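Coka Two-Arm Cloth Handling Bench: Open Day Notes and Product Details
by Hullano

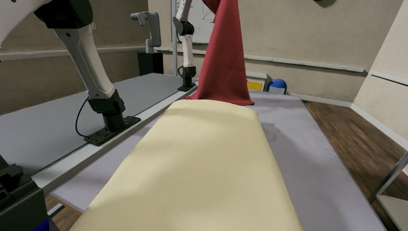
What we showed in May

We had the doors open on a Thursday in May, and I'm still catching up on the emails! If you came by, thank you. If you couldn't make it, I'll try to cover what people asked about most, and the ordering details are further down the page.

The Coka bench is our setup for handling cloth with two white robot arms. Sheets, towels, table linens, covers, that sort of thing. Fabric is a pain to automate (anyone who has tried to get a machine to pick up one corner of a bedsheet knows what I mean), so we set the day up around cloth and left the boxes and bottles for another time.

We ran the demo in the simulator on the big screen first, with a red cloth held up over the far end of the table and a cream one laid out down the middle. I like starting there. People can stop me, ask what happens if the cloth lands crooked, and we just reset and go again. You get the same simulated room with the product, by the way, whiteboard and all, so you can try a new job before you touch the real bench.

What you get

2 robot arms with mounting plates
Cloth work table
Arm table, drilled for the plates
Jurnex control software, one license per bench
Simulated room with a starter set of cloths
Setup visit from one of our people

Grippers are ordered separately. I know, I know, but a hotel laundry and a seat cover shop want very different fingers, and we got tired of shipping ones that ended up in a drawer.

Questions I got over coffee

Can it fold a fitted sheet? Not well yet. Flat sheets, yes. Ask me again next year.

How much floor do I need? Leave room to walk down both sides of the cloth table. We send a floor plan with the quote, and you can slide your own furniture around in the simulator to see what gets in the way.

Does the color of the cloth matter? A bit. Strong colors are easier to start with. Pale cloth on a pale table takes more tuning, and we'll do that with you on the setup visit.

Can I put one arm in now and add the second later? Yes! Order item 503 and you get the single-arm version with the full-size table, so the second arm bolts on whenever you're ready. Stojanović, the linen service that's been trying the bench with us, started this way and I'd do the same in their shoes.

Is it loud? I had a normal conversation standing next to it all afternoon. My voice was gone by five, but I blame the talking.

Trying one out

The software and simulated room are available on their own for $600, and we take that off the price if you go on to buy a bench. It runs on a decent desktop with a graphics card. For the hardware, send us a note with the kinds of cloth you handle and the largest piece, and we'll write back with a quote and a delivery window.

You can also mail us a sample of your fabric. Please wash it first, and put your name on the bag.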